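# Knotted cord

A knotted cord is a length of string or thin rope in which one or more knots are tied for decoration, for holding a small object, or for keeping a record. Such cords are found in many countries, and they are among the cheapest forms of ornament.

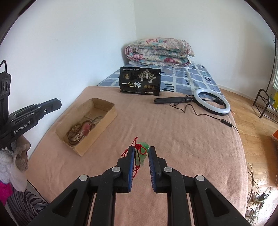 Réka Vörös objects to so wide a definition, and writes that a cord which only holds something should be called a hanger, and that the word "knotted" must be kept for work where the knot itself is the ornament. Most writers on the subject do not follow her, but museum catalogs in Poretti use her division.

## Materials

Silk, cotton and hemp were the usual fibers. Today nylon and polyester are more common, as they keep their color and the cut end can be melted with a small flame. Natural fiber frays easily, so the end is whipped with thread, dipped in wax or hidden inside the knot. Red is a favored color in China, where it is connected with good luck, but cords are dyed in every shade.

## Common knots

The simplest way to hang a pendant or a carved figure is the lark's head, a loop passed through the hole and pulled back over itself. The button knot makes a round, firm ball and is used as a stopper. The double connection knot is made of two linked overhand knots - it keeps two strands together and looks the same on both sides. Sliding knots allow the length to be changed without untying.

## Beads

In strings of beads the knot has a practical duty. A pearl necklace is often knotted between every two pearls, so that they do not rub, and if the string breaks only one is lost. Prayer beads may be knotted in the same way or left free to move under the fingers.

## Study

The collector Oda Haugen began a list of regional forms in 1867, but she left it unfinished after 11 entries. Her notes were later edited by Bello Briggs, who added 20 drawings and corrected two of the names. The originals are kept in Dadia - they can be seen on request in July.

## See also

- Macramé
- Netsuke
- Quipu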